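Prasora: frequently asked questions about the two-arm packing study

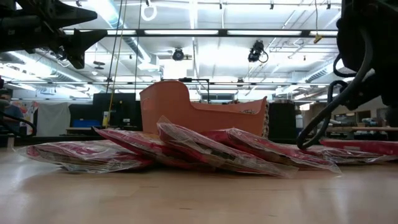 The Prasora table with wrapped packages and the orange toy cradle.

Last updated in May. Questions are answered by Solange Gaillard and Serpil Yüksel.

What is Prasora?

Prasora is a method for teaching a two-arm robot to handle objects in soft, shiny packaging. The robot learns from demonstrations given by a person, and then from a second stage in which it compares its own attempts with each other. The name covers the method, the training code and the set of tasks we use to test it.

Why did you choose plastic-wrapped packages?

Because they are difficult in a way that is common in daily work. Clear wrapping reflects the ceiling lights, so the same package can look very different after it has moved by a few centimetres. The wrapping also folds when a finger touches it. Our earlier method, Totasov, was trained mostly on hard boxes, and it often closed the gripper on a fold of plastic and lifted almost nothing.

Why do the packages overlap at the start?

If they lie apart from each other, the problem is mostly one of finding the edges. When they overlap, the robot must also decide which one to take first. A package that is held down by its neighbour will drag the neighbour along. We count such a case as a failure, even if the right package arrives at the right place.

What is the cradle for?

It is the target object in one of our tasks. It has curved sides and one end is higher than the other, so the arm cannot come in at the same angle from everywhere. We tried a plain tray first, and both methods did well with it, which told us very little.

How many demonstrations does the method need?

We used 100 demonstrations for each task. With fewer than that, the choice of the first package became unstable: the robot would start towards one, stop, and turn to another. We did not study this systematically and we would be glad if another group did.

Who gave the demonstrations?

Three operators, all members of our group. Serpil recorded the largest part. The operators had different habits, for example one of them always began from the left, and the model copied this habit quite faithfully until we mixed the recordings in equal shares.

How good are the results?

On the packages task, Prasora made 17 fewer failed grasps than Totasov over the same test series. Most of the gain is in the first grasp. For the last package on the table there is almost no difference between the two methods, as nothing overlaps any more.

We would ask readers to be careful with this result. All the tests were done on one robot, in one room, under the same ceiling lights.

Does it use touch sensing?

No. The policy receives camera images and the joint positions of both arms. We have a version with force readings, called Hement, but it is not finished and is not part of the release.

Do both arms work at the same time?

Sometimes. In about one attempt out of 3, the second arm holds a package still while the first one pulls another away from it. We did not program this behaviour. It is present in some of the demonstrations, and the robot uses it more often than the operators did. We do not yet have a good explanation.

What are the known problems?

Very flat packages are the main one. If the wrapping lies close to the table, the fingers slide over it. Strong reflections are still a problem too, though a smaller one than before. The cables of the arms can also hide part of the table from a camera, and then the robot may wait for a long time before it moves.

Can I run Prasora on my own robot?

Yes, if it has two arms with simple grippers. You will have to record your own demonstrations - the trained weights do not transfer well to other arms. Colleagues at Penry tried it with our weights and had to begin again from nothing.

How long does training take?

Around 2 days on one machine for a single task. The second stage takes longer than the first, and most of that time goes on running the robot.

May I use the recordings in my own work?

You may use them for research and teaching. Please name the project and say which task the recordings come from. For any other use, write to Solange first.

I found a mistake in the code. Where can I report it?

Please use the contact form and write "Prasora code" in the subject line. Serpil reads these messages every Tuesday. It helps us if you include the name of the task and the last lines of the log.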